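Ficha de la colección `ollas-y-tapas`, parte del inventario de menaje Căpraru. Mantenimiento: Kerstin Sauerland. Última revisión: 13 de noviembre de 2020.

## Contenido

La carpeta reúne material sobre ollas blancas con interior de acero inoxidable y sus tapas, colocadas en la encimera de la cocina de Ulside. Son 600 imágenes, de las que 53 tienen notas escritas a mano por Ionuț Rusu. El resto solo lleva la etiqueta de pieza.

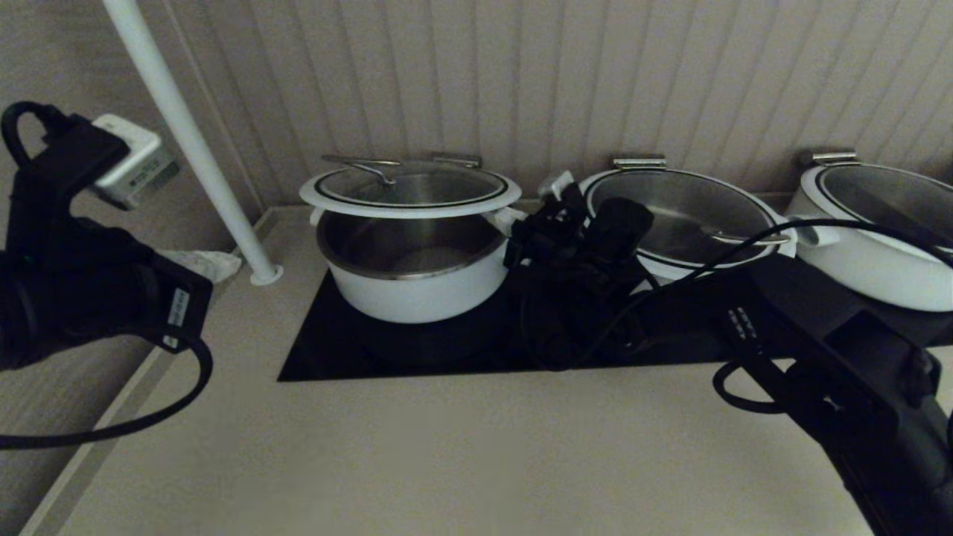 *Ollas en fila al fondo de la encimera; la de la izquierda, sobre la placa de inducción.*

## Etiquetas

- `olla_honda`: cazo u olla de paredes altas.
- `olla_ancha`: más baja y de perfil redondeado.
- `asa_lateral`: asas blancas a los lados del cuerpo.
- `tapa`: se anota aparte de la olla, aunque esté puesta.
- `estado_tapa`: `puesta`, `ladeada` o `levantada`. Si queda un hueco visible entre tapa y borde, no se usa `puesta`.

## Notas sobre las tapas

Conviene mirar el centro antes de etiquetar. Según el ángulo y los reflejos, el vidrio puede confundirse con metal; en caso de duda se deja `material_tapa: sin_determinar`.

En las tapas de vidrio se registran también el aro de silicona blanca, la junta negra interior y el asa metálica curva, fijada con un soporte de dos tornillos. Las tuercas se ven por debajo, a través del vidrio. 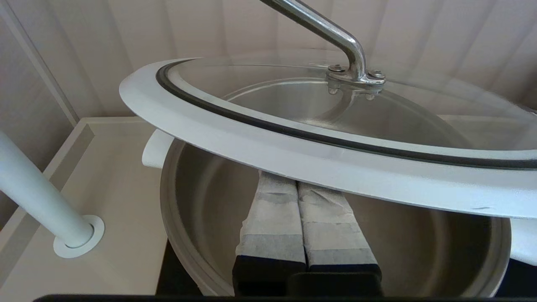 ## Estructura

```
ollas-y-tapas/
 general/
 detalle/
 notas.csv
```

`notas.csv` va en UTF-8, separado por punto y coma. Los comentarios no pasan de 200 caracteres.

## Pendiente

- Unificar `cazo` y `olla_honda` en las filas antiguas.
- Añadir la serie de Hendomthorpe cuando Ionuț termine de revisarla.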